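Apuntes de la unidad 4. Superficies decorativas: papel pintado, piedra y motivo repetido

Asignatura: Materiales y acabados de interior. Profesora: Serpil Canpolat. Lectura previa: capítulo sobre revestimientos murales del manual de clase.

En esta unidad se estudia cómo conviven en un mismo espacio un revestimiento vertical con dibujo y una superficie horizontal con veta.
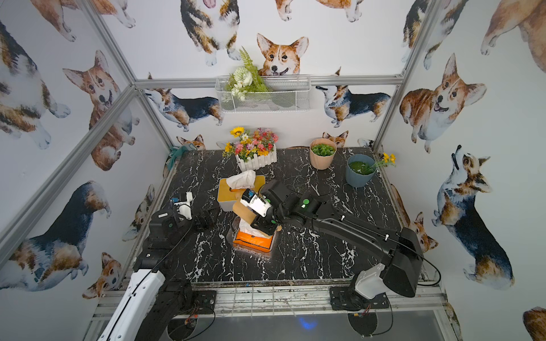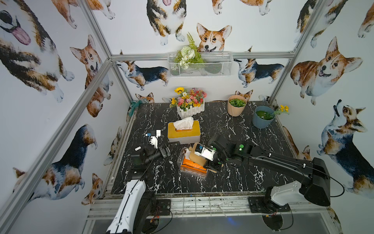
Fig. 1 y 2. Papel blanco con perros corgi en acuarela y superficie negra con veta blanca de tipo mármol.

## 1. Conceptos básicos

**Motivo.** Unidad de dibujo que se repite o se distribuye sobre el papel. Puede ser geométrico, vegetal, animal, figurativo o abstracto.

**Rapport.** Distancia vertical entre un punto del dibujo y su repetición siguiente. Viene indicada en la etiqueta del rollo. Con un rapport largo se desperdicia más material en cada tira.

**Case.** Forma en que una tira coincide con la vecina:

- Case libre: el dibujo no exige coincidencia. Es habitual en rayas verticales y texturas finas.
- Case recto: el motivo coincide a la misma altura en las dos tiras.
- Case a salto: la segunda tira se desplaza, normalmente medio rapport.

**Fondo.** Color o textura sobre el que se imprime el motivo. Un fondo blanco con figuras separadas se percibe más ligero que un fondo lleno, aunque las figuras sean grandes.

## 2. Tipos de papel según el soporte

El papel de celulosa es el más económico. Se encola por detrás, se deja reposar y se coloca cuando ha dilatado. Si no se respeta el reposo, la tira sigue dilatando en la pared y aparecen bolsas.

El papel sobre base no tejida es dimensionalmente estable. La cola se aplica en la pared y la tira se cuelga en seco. Se retira con más facilidad en una reforma posterior.

El vinílico lleva una capa plástica sobre base de papel o de no tejido. Admite limpieza con paño húmedo y se emplea en pasillos y cocinas. Es poco permeable al vapor, por lo que no conviene en muros con humedad.

El autoadhesivo se usa en muebles, paneles y superficies pequeñas. Requiere un soporte liso y sin polvo. Las juntas tienden a abrirse en las esquinas.

## 3. El motivo animal

Los animales aparecen en el papel europeo desde época temprana, con frecuencia como pájaros entre ramas. En el siglo XIX se extienden los papeles para habitaciones infantiles, y en ellos el animal pasa a ser el tema principal.

La acuarela, o su imitación impresa, da bordes suaves y cambios de tono dentro de la misma figura. En comparación con la tinta plana, disimula mejor los pequeños fallos de registro. Su inconveniente es el corte: una cara o una pata partida en una esquina se nota más que una hoja partida. Antes de cortar hay que decidir qué figuras quedan enteras a la altura de los ojos.

## 4. Superficies con veta

El mármol negro con veta blanca tiene un contraste alto. La veta marca una dirección y el ojo la sigue, de modo que en piezas contiguas se estudia su continuidad.

Disposiciones habituales:

1. Corrida: las piezas siguen el mismo sentido.
2. Libro abierto: dos piezas en espejo respecto a la junta.
3. Aleatoria: sin relación entre piezas.

Las imitaciones impresas repiten el dibujo de la veta cada cierto número de piezas. Conviene abrir varias cajas y mezclarlas antes de colocar. En fotografía no siempre se distingue la piedra natural de una imitación; para afirmarlo hay que ver el canto o la ficha técnica.

## 5. Caso de clase: tienda Brindov

Local de planta única en la calle Burside. El encargo pedía papel figurativo en las paredes y encimera oscura. El estudio Şimşekoğlu presentó dos propuestas.

La propuesta A llevaba papel de fondo blanco en todos los paños y encimera negra pulida. La propuesta B limitaba el papel a la pared del fondo y pintaba las laterales. Se eligió la B por el coste de colocación y por la dificultad de casar el dibujo en los rincones, que no estaban a escuadra.

El papel, de la serie Plukine, se pidió en una sola partida. Los rollos de partidas distintas pueden variar de tono aunque compartan referencia.

## 6. Cálculo de rollos

Datos del ejercicio:

- Ancho del paño: 300 cm
- Anchura útil del rollo: 100 cm
- Longitud del rollo: 900 cm
- Altura de tira, con case y recortes incluidos: 300 cm

Tiras necesarias: 300 / 100 = tres. Tiras por rollo: 900 / 300 = tres. Hace falta un rollo, sin reserva. En obra se pide otro para reparaciones.

## Para entregar en febrero

Elegid un papel con motivo animal y una superficie con veta. Indicad soporte, rapport, tipo de case y disposición de la veta, y adjuntad un alzado acotado. Extensión máxima: 4 páginas, sin contar los planos.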